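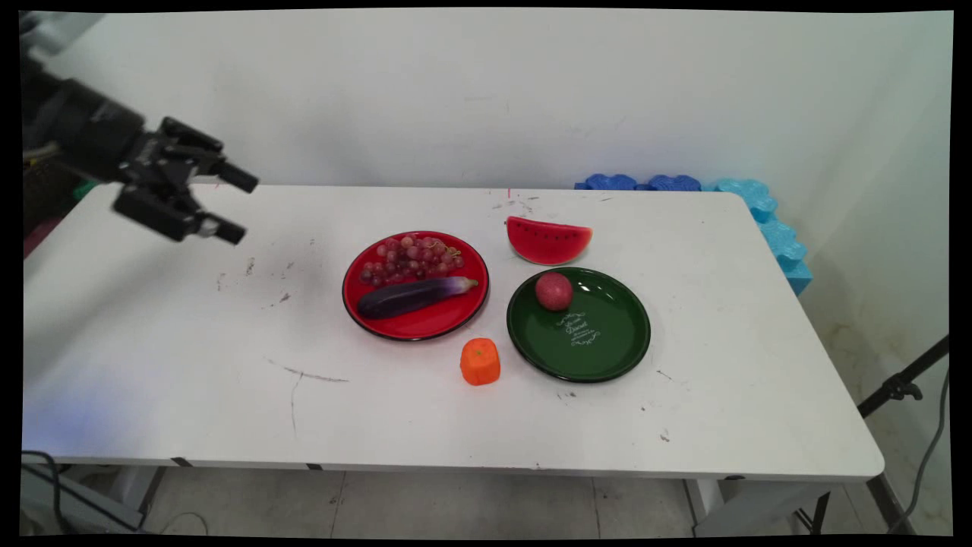 Produce sorting layout, two plates, arm over the left side of the table.

December 26, 2020

Filcombe club notebook, sorting project. Entry by Chiharu Kubo, with notes from Yuzuki Sakai where marked.

Came in after lunch to get through the first proper set of the plate task before the break. The plan from the last meeting stands: the arm has to move toy produce between the red plate and the green plate on a spoken or typed instruction, and leave everything else alone. We write the instruction down before each run so there's no arguing later over what it was meant to do.

Layout for the set: grapes and eggplant on the red plate, the small round fruit on the green one. Watermelon slice off the plates near the back edge, orange piece on the bare table between the plates and a bit forward. The green plate has the white script on it, and Yuzuki wants to keep that one in for now to see whether the printing bothers the colour step.

Two pieces off the plates is deliberate. In July we only ever started with everything on a plate, and the program got away with assuming that. It would search inside the plate outlines and nowhere else. I took that assumption out last week and the search now covers the whole tabletop.

Set A, 12 runs, instruction "eggplant to green plate". Nine good. Two misses where the fingers closed short of the thick end and pushed it along the plate. One where it picked up fine and then put the eggplant down half over the rim, so it rolled back off. I'm counting that as a fail even though the pick was clean. The eggplant is slippery compared with the other pieces and the grip point is still being taken from the middle of the outline, stem included. The stem end should be left out of that. Pale green against the red ought to be easy enough to mask.

Set B, 15 runs, instruction "watermelon to red plate". Not good. Seven out of 15. The slice sits close to the back edge and the arm comes in on the diagonal from the back left corner, so it has to reach across the table and turn the wrist at the end of the move. On most of the fails it stopped above the green plate and timed out. I moved the slice forward by a hand's width for the last few and those all worked, so the vision side is fine and it's the reach path that needs attention. Those are marked separately in the log and are not in the seven.

Yuzuki's note: the approach angle is fixed in the Pivby script and has been since the start. We should let it pick from a short list of angles instead of the one. I'll write that up. Don't change it on the club laptop until I've pushed my version, or we'll end up with two again.

Did not get to the orange piece. It gets called a carrot by the classifier some of the time and an orange the rest, and to be fair the club can't agree on it either. For the log we're calling it "orange piece" and the instruction will say the same. If a judge hands us something like it we'll need a better answer.

Other things noticed:

Shadow under the gripper. It falls dark on the tabletop when the arm is over the left side, and twice the outline step picked it up as an object. Raising the threshold got rid of it but also lost the eggplant on one run. Besto lamp from the cupboard might help if we can bounce it off the wall. Not tried yet.

Table marks. The long grey scratch on the left came up once as a thin object at very low confidence. Ignored by the size filter, so no action. Small specks don't register at all.

Blue foam pieces stay where they are along the back corner and down the right side. The table edge is set from them in the calibration file, and anyone who shifts them has to redo the calibration.

Settings at end of day: speed back to half, gripper force unchanged, logs copied to the Sakai folder on the shared drive under plates. I left the watermelon log with the forward-placed runs at the bottom.

To do next time:
Mask the stem end, rerun set A with the same layout.
Angle list (Yuzuki).
Watermelon again once the angle list is in, slice at the original spot.
Shadow test with the lamp, arm parked on the left — no pick, only the outline step.
Write the orange piece instruction and agree on the wording before running it.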